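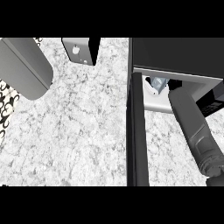 Attachment 1: sim kitchen, top view, dark gray arm reaching in by the blue cup

Ticket: End effector comparison, kitchen counter sim
Opened by: Sawsan Sabbagh
Project: Histley
Controller builds: Kanaan 11, Kanaan 14
Status: Open
Priority: 3

Problem
Cup reach stalls on build 14 with the Wolel hand loaded. The same task file runs to the end on build 11. No error in the console, the arm just stops getting new targets.

Steps to repeat
Load the Hallgate counter layout. Pick the Wolel hand. Start the cup task from the home pose with the second arm parked.

Log
24th January. Ran the cup task 7 times on each build. Build 14 stalled on 3 of them, build 11 on none. Joint limits are the same in both config files. Swapped to the stock two-finger gripper on build 14 and got no stalls, so I am looking at the hand model first.

Next entry. Tried the oven door with the articulated hand to see if contact at the fingers matters.
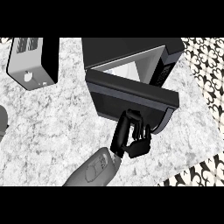 Attachment 2: black gripper under the right end of the open door, light gray forearm

Door task did not stall on either build. Contact forces on the finger links look noisy on 14, still need to plot them against 11.

Found that build 14 reads the collision mesh for the palm at a different scale. Set it by hand in the hand file and restarted. Cup task now running again overnight with the new value.

To do: same runs with the wrist camera turned off. Please don't merge the hand file until those are in.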